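Lakent is a set of wrist-camera recordings of a two-finger gripper working the controls of countertop appliances. It accompanies the Mesivcombe contact-timing experiments and is not meant to be a general manipulation set.

## Contents

- 208 episodes, split by appliance and not by episode
- 11 appliances, 3 of them held out for testing
- one RGB stream from the wrist, joint states, gripper opening, commanded pose
- per-step labels in `contact.csv`

Control types are `knob`, `dial`, `lever` and `push`. An appliance with more than one control gets a separate control ID for each, and the ID is stable across episodes.

## Method

The policy under test (Waltetti) receives the wrist image and gripper opening and predicts a grasp pose plus a binary "close now" signal. The baseline receives the same inputs but closes on a fixed distance threshold. Both were trained on the same episodes with the same augmentation.

Most of the difficulty is in the last stretch of the approach. The fingers cover part of the control, and on many appliances a second control sits close enough to be touched by accident. We label each fingertip separately for this reason: one finger may be on the knob while the other is still on the body of the appliance.

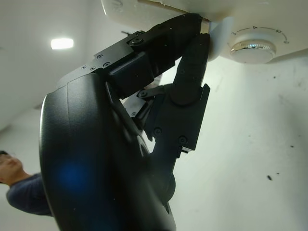
A step is marked `both` only when the two fingertips are on the same control. Contact with the housing is marked `body`, even if the other fingertip is correctly placed. Early versions merged these cases, and the baseline looked better than it was.

Labels were made by hand from the wrist stream and checked against motor current. Where the two disagreed, the step is marked `unsure` and left out of scoring.

## Results

Each policy was run 100 times on the held-out appliances. Waltetti closed early less often than the baseline on knobs and dials. On levers we saw no difference worth reporting. Per-run outcomes are in `eval/runs.csv` – please compute from that file and don't read values off the plots, which are smoothed.

## Known problems

- Exposure is automatic. Ceiling lights in view can darken the control, mostly on low, upward-facing approaches.
- People are partly visible in some episodes. Do not use the data to identify anyone.
- Printed scales are not transcribed. The dial angle in `state.csv` is estimated from joint motion and drifts if the fingers slip.
- Translucent controls have more `unsure` steps than opaque ones.

## Loading

```
python tools/load.py --split train --control knob
```

Use `--skip-unsure` to match the scoring above. The older Witkowska loader still reads the files but ignores the `body` label.

Maintainer: Ysaline Deschamps. Label corrections are welcome as pull requests against `contact.csv`, one appliance per request.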